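**Can a robot tidy an office yet? Asking before I spend real money**

posted by Eimear Hegarty

Hi all! I run a small upholstery shop in Totthorpe with an office upstairs, and every evening I'm the one pushing chairs in, emptying the baskets and sweeping up thread. My nephew keeps telling me machines can do this stuff now. Can they? I already have one of those round vacuums and it eats thread and dies – I paid 484 dollars for it, so I'm a bit sore. I don't need it fast. I just want to come in at 7 a.m. and not trip over a chair.

**Bendik Eklund**

No. Buy a better broom.

**Yasaman Tehrani**

Bendik's a bit harsh, but for thread he's right (and check the brush roll on your vacuum, mine had a wad in there like a mouse).

Chairs are more interesting! I do part-time testing work with walking robots, and putting a chair back at a desk is one of the chores we keep coming back to. It sounds like nothing. But the casters swivel whichever way they please, the backrest gives when you lean on it, and the robot has to keep its own balance while it pushes.
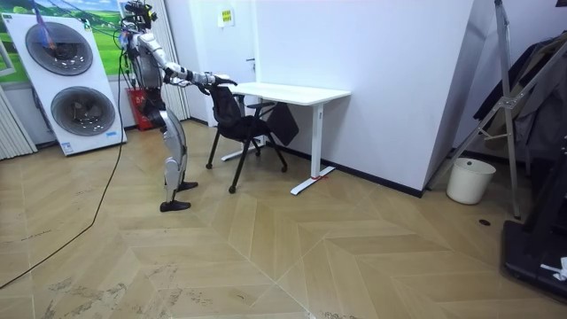 The other headache is knowing when to stop. You and I feel the armrests bump the desk and let go. A machine needs that worked out for it, and every desk is a different height. In June I logged 84 tries at this one chore, and I still wouldn't leave a robot alone with your chairs overnight. Baskets are harder again, what with the bag and the knot.

So I'd hold off. Get the vacuum going and ask again in a couple of years – I'd love to be wrong!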